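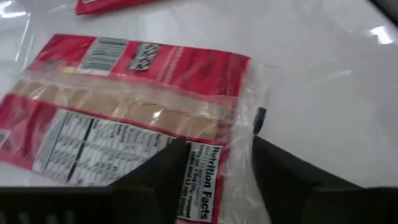

Shared Cell Inspection Checklist, Packaged Goods Handling

Site: Park hall, table stations
Inspected by: Ita Costello
Reviewed by: Senan Foley
Date: Wednesday, December 23, 2020
Rule set: Tretach house rules for shared robot tables, section 4

Marks used: OK, FIX (repair before next shift), NOTE (no action required, keep an eye on it).

Part A. Table and surroundings

1. Tabletop clean, no residue or film scraps. OK. Wiped down at start of shift.

2. Glare from overhead lights does not hide the pick area from the wrist camera. NOTE. The white top is glossy and throws back the ceiling lights. Print on film packages can wash out at some angles. Fastau has quoted us for a matte cover sheet. Senan to decide.

3. Overhead cables secured and clear of arm travel. FIX. Check every tie above the table by hand with the arms powered down. One tie on the right side was loose when I pulled on it. Replace it and re-run the slow sweep.

4. Two arms over one table: shared zone set in the controller and tested. OK. Tested at 75 mm/s. Second arm held position until the first one left the zone.

5. Walkway behind the table marked and open. OK.

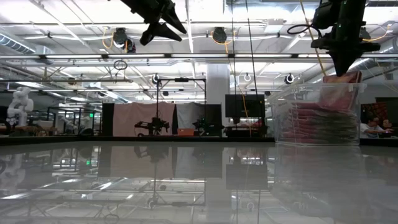
6. Bins placed inside the marked reach area. OK. Bin walls must be clear so the operator can see the fill level from the side.

7. Bin not filled past the rim. NOTE. Operators are still stacking high when the shift gets busy. Rule is one hand's width below the rim. Reminder posted at the station.

Part B. Grippers and handling

8. Finger pads free of cracks, chips and stuck film. OK on both arms.

9. Finger screws at correct torque. FIX, left arm only. Torque log has no entry since the last finger change. Tighten, mark and log.

10. Grip force limit matches the item sheet. OK. Film packages are gripped by the edge or the loose film, at the low setting. No gripping across the contents.

11. Emergency stop tested with an item in the grip. OK. Arm stopped, fingers held. Logged as test 313. 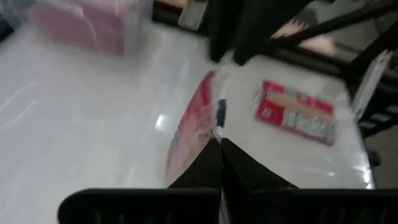
Can an operator reach in to take a stuck package out of the fingers?
Only with the arm in protective stop and the pendant in the operator's hand. Open the fingers from the pendant, take the package by the free end, and step back past the line before resetting.

12. Dropped items removed before restart. OK. Anything that has been on the floor goes in the scrap tote and does not go back on the table.

Part C. End of run

13. Storage next to the table closed, nothing hanging into arm travel. NOTE. Cloth items and bags belong on the shelf, pushed well back. Skakovden crew to go over this at the next handover.

14. Leftover packaging and printed matter cleared from the table before the arms are parked. FIX. Add to the closing sheet, which currently mentions bins only. 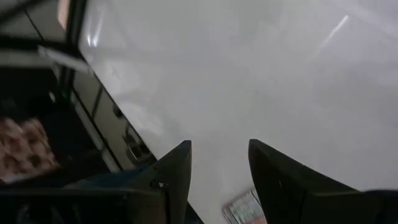 Item 14: printed piece on the tabletop by the right finger.

15. Arms parked, fingers open, pendant on its hook. OK.

Open items: 3, 9 and 14. Send closed items to Senan Foley with initials and time. The table may run at reduced speed until 3 and 9 are signed off.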